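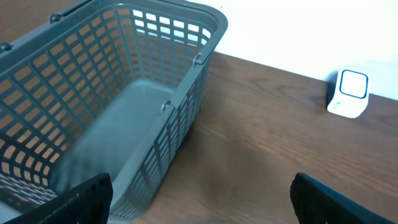

Shopping basket

A shopping basket (also hand basket, or carry basket) is a small open container used for carrying goods round a shop before paying. Used for short trips, where a trolley would be too much. Most are moulded plastic, some wire, a few still wicker. Not to be confused with a shopping bag, which goes home with the customer.

Form

Usually rectangular, wider at the top than at the base. The taper is what lets empty baskets nest in a stack. Walls are often perforated in a grid — saves plastic, cuts weight, lets staff see what is inside. The floor may be solid or pierced. Solid floors hold small items and catch drips from milk and frozen food, but they also hold crumbs and need wiping out more often. A thicker rim runs round the top and takes the strain from the handles.

Handles

One or two. The two-handled type has a pair of swinging handles that meet in the middle when lifted and fold down flat on the rim when let go. They turn on small knobs or clips at the rim. This is the part that breaks first. A basket with one handle gone is normally withdrawn, as the load tips to one side. Single-handled baskets are easier to hang on the forearm but tip more when badly packed.

Larger versions have wheels and a long pull handle. See Basket trolley.

Colour

Often the shop's own colour. Greys and dark blues are common where baskets are bought second hand or shared between branches, also becuase they hide scuffs.

Makers

Pornell sold a wire basket with plastic-coated handles, later dropped. Asico took over the moulds for the plastic range and still lists spare handles, sold in packs of 4. The Lumenta range is lighter, with thinner walls, mostly seen in chemists. The market hall at Kumgate bought 377 baskets in one order; 209 were left when they were next checked, the rest presumed taken home.

Other uses

Baskets turn up in homes for washing, toys, potatoes, garden tools. Ásdís Mogensen's booklet on household storage gives them a short chapter and recomends them for tins and jars, as the folded handles leave the top clear and the basket can be lifted out of a cupboard whole. Also used by stockroom staff for returns.

Care

Warm water and washing-up liquid, soft brush for the holes. Stack with handles down, or the one above will jam. Stacks over 11 high tend to lean.

See also

Basket trolley
Crate
Shopping trolley
String bag

Page last changed Jan 25, 2022. Section on wire baskets still needs sources.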